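Forum Robotique de service > Pannes et dépannage > Main droite qui se fige en pleine tâche

hanane_t
Mardi 29 juin 2021
Bonjour à tous, je craque un peu. On fait du rangement de salon avec un humanoïde, mains Dronton des deux côtés, contrôleur Zemus. Depuis la mise à jour de mars, une des mains se bloque doigts tendus dès qu'elle a du tissu dessus. Pas de code d'erreur, rien dans le journal, le bras continue à bouger et la main ne répond plus. 18 blocages sur 274 prises, j'ai tout noté. Et quand elle repart, elle se referme d'un coup sec. J'ai failli y laisser un doigt !
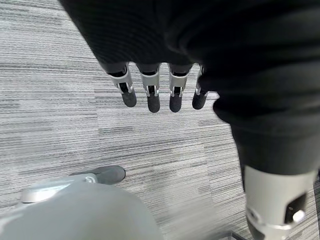

Les quatre doigts pointés vers la moquette, sous le tissu noir.

J'ai déjà changé le câble et refait le calibrage, ça n'a rien donné. Une idée ?

kaisu.harju
Salut Hanane. Chez nous c'était thermique. Le tissu couvre le dos de la main, les moteurs chauffent et la protection coupe sans rien écrire. Regarde la température juste avant le blocage, il faut activer la trace détaillée, elle est désactivée par défaut (merci Zemus...).

fuad_a
Pas d'accord avec Kaisu. Une coupure thermique, ça met du temps à revenir, et là elle dit que ça repart d'un coup. Moi je parierais sur une fibre coincée dans une articulation. Le moteur force, la limite de courant tombe, puis la fibre lâche et clac. J'en ai sorti une belle pelote à la pince à épiler l'an dernier.

kaisu.harju
Possible, mais une fibre ne bloque pas tous les doigts en même temps.

hanane_t
Ah ben si, chez moi ils se figent tous ensemble, j'aurais dû le dire. Du coup je penche plutôt pour la coupure générale. La reprise vient au bout de 8 secondes, toujours pareil, et ça ressemble à une temporisation, non ? Je remets la trace et je relance la même tâche au même endroit, côté canapé, avec le tissu gris-bleu – pas question d'approcher la table basse tant que ce n'est pas réglé, il y a du verre dessus et je n'ai aucune envie de ramasser des éclats.

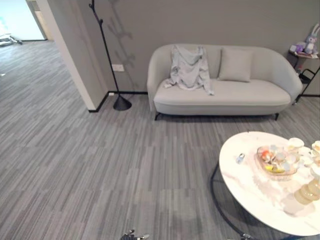
Tsehay Teshome
Avant de relancer quoi que ce soit, coupe la reprise automatique ! Une main qui se referme toute seule après un défaut, c'est un problème de sécurité, peu importe la cause. Dans les réglages de la main, il faut passer le réarmement en manuel. Et arrêt d'urgence enfoncé avant d'aller dégager un tissu, même si elle a l'air morte.

fuad_a
En manuel tu vas passer ta journée à réarmer, bon courage.

Tsehay Teshome
Je préfère ça aux urgences, Fuad.

hanane_t
C'est fait, réarmement manuel. Premier essai avec la trace : la température est montée à peine, donc Kaisu, désolée, je crois que ce n'est pas ça. Par contre il y a une perte de communication juste avant le blocage. Je démonte le poignet demain pour voir le connecteur.

kaisu.harju
Bon, je m'incline. Regarde aussi la version du micrologiciel de la main, pas seulement celle du contrôleur, chez nous les deux n'étaient pas passées ensemble.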